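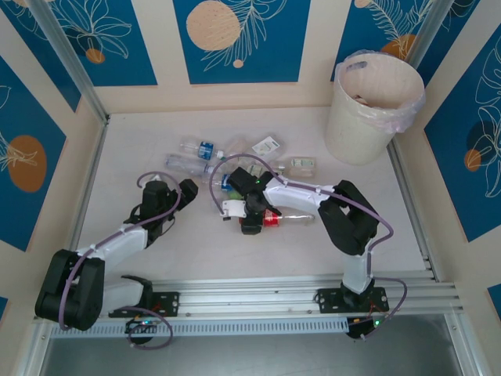 Photo: Olaia Arroyo

Clukico Community Help > Home and Garden > Rubbish and Recycling

Do labels and caps really have to come off plastic drink bottles?

Olaia Arroyo
Posted in January, Allurham

I've been told three different things and I don't trust any of them. The flyer that came with our rates notice says bottles should be "clean, empty and prepared". Prepared how? My neighbour soaks every bottle in the laundry trough, peels off the label, takes the cap off and then snips the little ring off the neck with side cutters. She reckons the whole truckload gets knocked back otherwise. My brother-in-law says it's all theatre and the labels come off at the plant no matter what you do.

What I've got is the usual mix of clear drink bottles, labels still on, some with caps, and a cardboard drink package that ended up in the same heap. I don't mind doing a bit of work if it makes a difference. I do mind standing at the sink for an hour if it doesn't. Has anyone asked the people who handle the stuff? Please don't send me a link to a poster with a smiling bottle on it.

Also, do they need to be squashed? The flyer has a drawing of a flat bottle on one page and a round one on the next.

Sorted by: most helpful

warlow_wheelie
Member, 1,666 replies

Depends where they're going, and I'd be wary of anybody who gives you one rule for everything.

If it's the kerbside bin, leave the labels alone. I rang the Warlow transfer station and was put through to a bloke on the floor who sounded like he'd been asked this 50 times that morning. He said they'd never once rejected a bottle over a label. What they do reject is bottles with drink left in them, and anything tied up in a plastic bag. So if you line your indoor bin, tip the bottles out loose and put the liner in the rubbish, or use it again.

If it's the refund depot at Brito, the label matters in the other direction. They read the barcode. Peel it off and you've got a bare bottle they may refuse, and fair enough, how would they know what it was? Your neighbour could be doing herself out of her refunds with all that soaking.
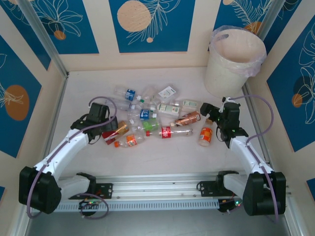
Squashing is the same story. Fine for kerbside if you're short of room, a bad idea for the depot, where a crumpled label won't scan. I got 7 handed back on one visit for exactly that and I wasn't impressed, seeing as the sign out front said nothing about it. They've since taped up a bit of paper.

The ring on the neck I wouldn't touch. I've never found a council page that asks for it, and side cutters plus wet plastic sounds like a trip to emergency.

Caps I'm less sure of. The flyer says off, the bloke on the phone said on. I take them off and keep them in an ice cream tub until somebody convinces me one way or the other, so don't treat that as advice.

The cardboard package is a separate question. Some are plain cardboard and go in with paper, some are lined cartons and don't. Tear a corner. If there's a shiny layer inside, check before you chuck it in.

jen.from.the.flats

just rinse and bin them, life's short. it all goes in the same truck anyway

warlow_wheelie, replying to jen.from.the.flats

Which truck, though? Ours has 2 sides. People say this about every bin in the country and I've yet to see one of them follow the truck.

Olaia Arroyo, replying to warlow_wheelie

Thanks, that's the first reply on here that admits to not knowing something. I'll leave the labels be and take one bag to Brito as a test before I believe in the scanner. Haven't told the neighbour yet.
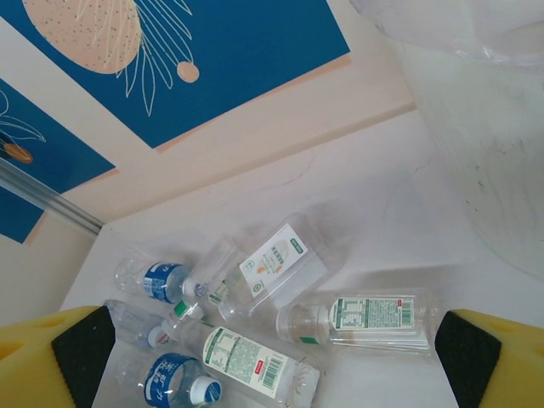
pottering_pete

Should I rinse bottles that only had water in them?

warlow_wheelie

Don't bother. Tip out whatever's left and put them in as they are. Rinsing is for the sticky stuff like juice and soft drink, mainly to keep the ants out of your bin, and a quick swish with old dishwater is plenty.

3 people marked this thread as useful. Replies are still open.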